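3. Tariff Exposure and the Limits of Bilateral Settlement

3.1 Background to the dispute

The trade dispute between Tudesstead and Plokar is usually dated from the second round of tariff increases, when both governments extended duties from raw materials to finished household goods. Earlier measures had fallen on a small number of industrial buyers, who could absorb the cost or pass it on in long contracts. The second round reached shops and family budgets within a season. It also changed the politics of the dispute. A duty on ore is discussed by ministries; a duty on bed linen or jewelry is discussed at home, and elected officials on both sides soon found that they had less room to give way than they had planned for.

The two economies were not equally placed. Tudesstead sold a wide range of goods to many partners and bought from nearly as many. Plokar depended on its neighbor for port access and for a large part of its consumer market. Most writing on the dispute has taken this difference as proof that Plokar would settle first. The record of the talks does not support that view. Plokar's negotiators rejected two early drafts, and the government kept broad public support while doing so.

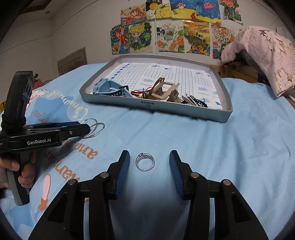 Figure 2. Small consumer goods of the kind covered by the second tariff round: a silver ring with a small stone, on a blue bedsheet.

The choice of goods deserves attention. Items that are light, easy to store and costly for their size can be moved through a third country with little trouble. Heavy textiles can be rerouted as well, but the added freight is harder to recover. For this reason the duties on textiles were paid more often than the duties on jewelry, although the published rates were the same. Officials in Plokar appear to have understood this early, and their later proposals asked for relief on textiles while leaving the jewelry rates untouched. Tudesstead read the offer as a sign of weakness. In our reading it was a fair account of where the burden lay.

3.2 The Říha channel

Formal talks were held in the two capitals in turn, but much of the useful work took place in the border town of Říha. Customs officers from both sides had met there for many years to settle questions of weight, labeling and storage. When the formal talks stopped in May, these meetings went on. They had no authority over rates. They did allow each side to learn how the other applied its own rules, and several complaints that had been raised at the level of ministers were found to rest on differences in paperwork. 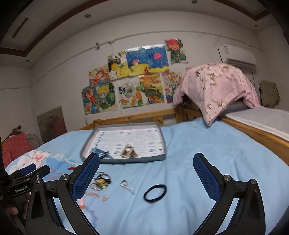 The value of such contact is easily overstated. Officers in Říha could report a problem, and they could often agree on its cause, but they could not commit their governments to a remedy. Where a complaint touched on security, as in the case of the Skorix freight terminal, the channel was closed to them entirely. Plokar regarded the terminal as a commercial site. Tudesstead held that its location near the strait gave it a military use, and placed it outside the trade talks. The terminal was then discussed in neither forum for most of the period under study.

The handling of Skorix shows how a trade dispute can take on the features of a wider rivalry without any formal decision to that effect. Neither government announced a change of policy. Each moved a growing number of subjects from its trade office to its security office, where fewer people were allowed to speak about them and where replies took longer. Firms with business on both sides of the border noticed the change before it was visible in official statements. Some shortened their contracts. Others moved their stock inland and waited.

3.3 Implications for settlement

Two points follow for the argument of this paper. First, the larger economy did not gain a clear advantage from its size, as the costs it could bear in total were concentrated in sectors with strong political voices. Second, working contact at a low level kept the dispute from growing worse in those areas that remained open to it, while it had no effect on those that had been withdrawn. A settlement limited to tariff rates would therefore leave the most difficult subjects in place. The next section considers whether a joint body with authority over both trade and port security could have been accepted by the two legislatures, and examines the draft terms under which such a body was first proposed.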